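My kitchen safety checklist before every big cinnamon roll bake

I run through this whole thing before the first batch goes in, coffee in hand, and I scribble comments as I go. Last gone over September 19, 2020, at my place in Ivstead.

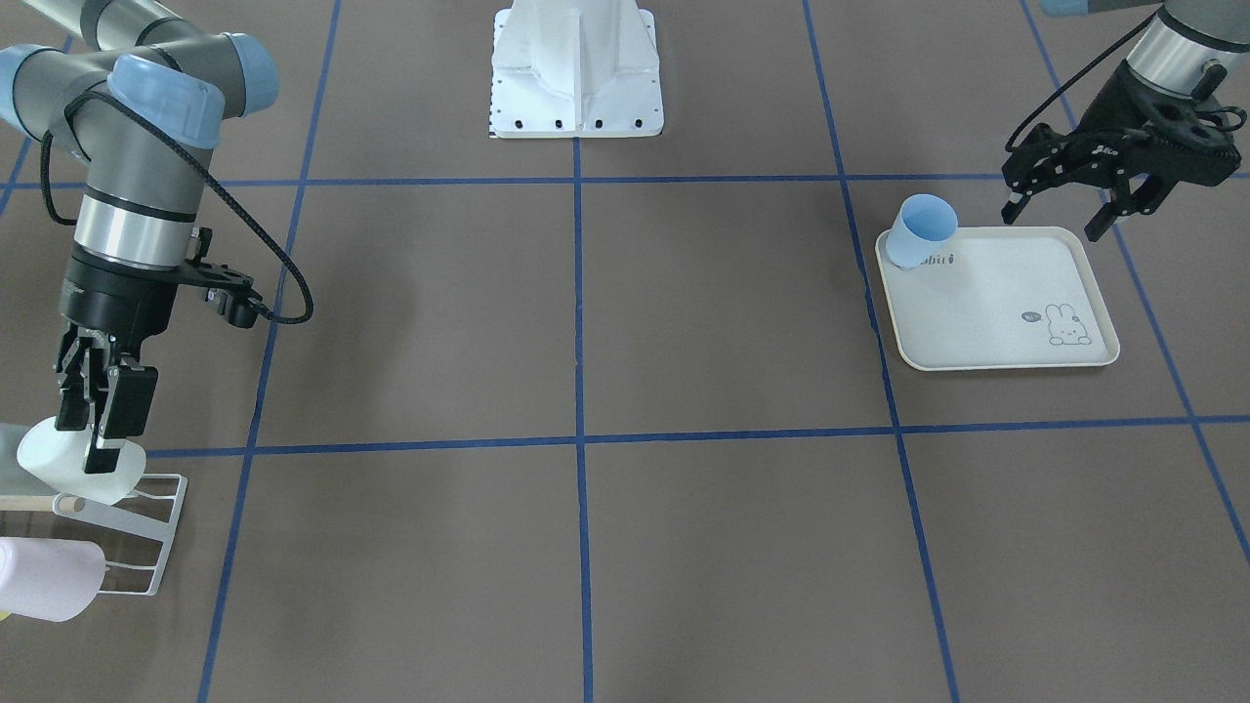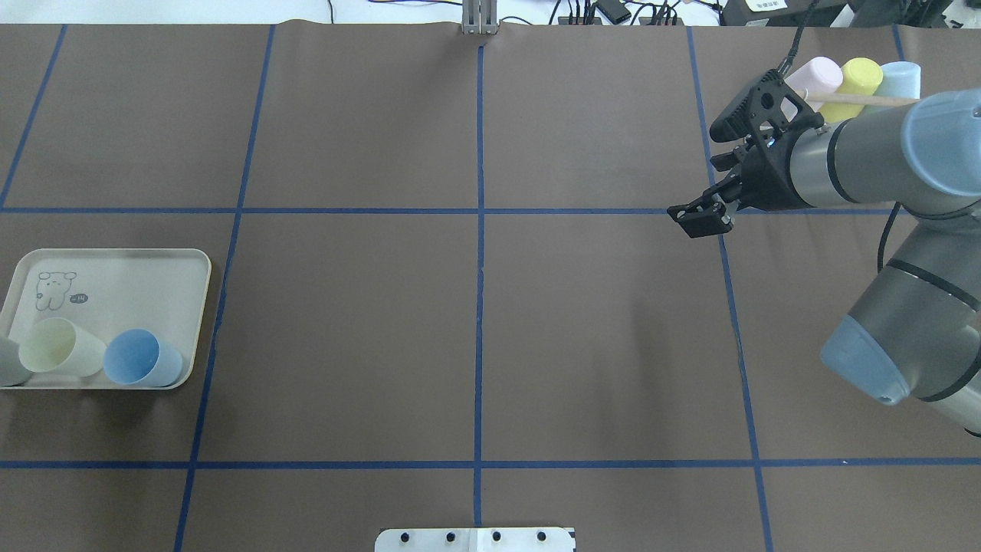

Fridge temp: OK. Mine sits at 40 or a hair under (Fahrenheit, of course!). I moved the butter and eggs off the door shelf, it gets way too warm in there.

Oven door seal: OK. Wiped off a lot of old sugar and found no cracks.

Oven mitts: FAIL. The left one has a thin spot right at the thumb, and I found that out the hard way with the caramel pan. New pair on the list!

Stand mixer cord: OK, but it was hanging over the counter edge again. I tucked it back behind the flour bin.

Fire extinguisher: OK, needle in the green. It's by the back door, well away from the stove.

Smoke alarm: tested, very loud, dog not happy. New battery due in November.

Yeast and flour dates: two packets of yeast were expired, so out they went. The Plalitz flour is good, and it makes the softest dough, mmm.

Nuts: walnuts now live in their own lidded tub with their own scoop. My niece is allergic, so her rolls get made first, on clean pans, before I even open that tub.

Floor by the sink: a little slick. Put the rubber mat back down.

Still to do: mitts, battery, and degrease the hood filter (yuck).

Questions? Use the contact form | © 2020 Wijaya Kitchen Notes | Back to top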